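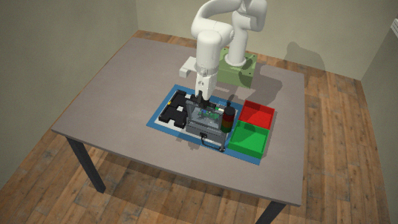
Grukach餐桌用了大半年，说说真实感受

先交代一下背景吧。我们家原来那张饭桌是搬家时房东留下的，桌腿一长一短，垫了好几年的纸壳，吃火锅的时候我总担心汤会洒出来。今年四月终于下决心换掉，前前后后看了快一个月，从Skalletti看到Peñalver，最后买的是Grukach这张长方形大桌，灰褐色那款。到现在十二月了，天天吃饭、写东西、包饺子都在上面，觉得可以来写一篇了。

先说尺寸。我买的是200厘米长的那一版，下单前心里特别没底，拿美纹纸在客厅地上贴了个框，绕着走了两天，确认开冰箱门不会打架才付的款。强烈建议大家也贴一贴！网页上看着都差不多大，真摆到家里完全是另一回事。我家客厅不算宽，桌子一边靠墙留了条过道，平时侧身能过，冬天穿羽绒服就有点蹭。

送货那天有点折腾。桌面和桌腿是分开两个箱子来的，桌面那箱重得吓人，两个师傅抬进电梯还得斜着放，斜了三次才塞进去（楼下邻居抱着菜等了好半天，不好意思）。如果你家是老楼没电梯，下单前一定跟客服把上楼费谈清楚，他们页面上写得很含糊，我是打了电话才问明白的，多收了126块。

安装倒是简单，螺丝和六角扳手都给了，说明书图也画得清楚。就是有一个孔位稍微偏了一点，拧的时候得有人在另一头扶着桌腿往里顶。我一个人弄了半天没弄好，等家里人下班回来，几分钟就装上了，气死我了。

重点说桌面。灰褐色这个颜色我非常喜欢，哑光的，晚上开吊灯不反光，早上太阳照进来也不刺眼。当时在它和Peñalver的原木色之间纠结了很久，原木色好看是好看，可我家地板已经是木头的了，再来一张木色桌子，深一点浅一点都别扭。灰褐色放上去反倒舒服，跟地板、跟墙都不抢。

耐脏这块我给高分。酱油、咖啡、小朋友的水彩，当天擦都能擦掉。唯一留下痕迹的是一次咖喱，隔夜忘了收，黄了一小圈，用小苏打糊了几回淡了很多，凑近了还是看得出来。耐热的话我没敢直接放锅，一直垫着隔热垫，客服说能扛，我反正不打算替他们做实验。

划痕要说一下。深色哑光面最怕的就是粗陶碗底，我那几只淘来的碗底没上釉，拖一下就是一道白印子。有些用湿布能抹掉，有些抹不掉。后来我给碗底都贴了小毛毡，难看是难看点，管用。

稳不稳呢？刚装好那阵子非常稳，我拿它当案板擀皮，整个人压上去都不晃。大概三个月以后有一条腿开始轻轻响，趴下去一看是螺丝松了，紧一圈就好。之后我每换一次季就紧一遍，没再响过。要是说明书里能提一句就好了。

桌子底下的空间也值得夸。横梁做得靠里，坐着不会磕膝盖，我家有人一米八几，腿能伸开。Skalletti那张我在店里试坐过，外形真漂亮，就是横梁偏低，翘个二郎腿就顶到，试了五分钟就放弃了。

椅子我没买他们家配套的，价格有点下不去手，后来配了四把Cellska的布面椅，40一把捡的二手，洗洗套子跟新的一样。高度刚刚好，吃饭不用耸肩膀。配套的那种硬板椅我坐过，半小时屁股就疼了，适合赶客人走哈哈。

再说几个小毛病。一是桌角，虽然倒了圆角，但倒得很小，家里有学走路的娃还是得包起来。二是味道，刚拆箱有一股胶水味，开窗散了差不多两个星期，介意的话别赶在冬天买。三是脚垫，自带的那种塑料片滑得很，推一下桌子能跑出去半步，我换成了厚毛毡的。

桌子大了之后家里人的习惯也变了。以前各端各的碗去沙发上看电视，现在吃完还会赖在桌边，一个人写作业，一个人剥橘子，我在另一头对着电脑算账，谁也不碍着谁。缺点嘛，就是东西越堆越多！快递、发票、没拆的口罩、半袋瓜子，周末不清一次，下周就只剩一个角能吃饭。

价格方面，我四月买的时候没什么活动，看到2023年12月页面上在送桌布，有点酸。桌布花色我看了，偏老气，送我我也不一定铺，但酸还是要酸一下的。

打分的话，桌面颜色和腿部空间我都给满分，安装和送货扣一点，脚垫扣一点。家里地方够、又经常在桌上干活的，可以放心买大号；两个人住、平时很少开火的，买小一号的就够用了，省下来的钱换两把好椅子。

有人问清洁剂用什么，我就是洗洁精兑水，拧干的抹布擦一遍，再拿干布过一遍。别用魔力擦，我在桌子边上试过一小块，那一块现在比旁边亮。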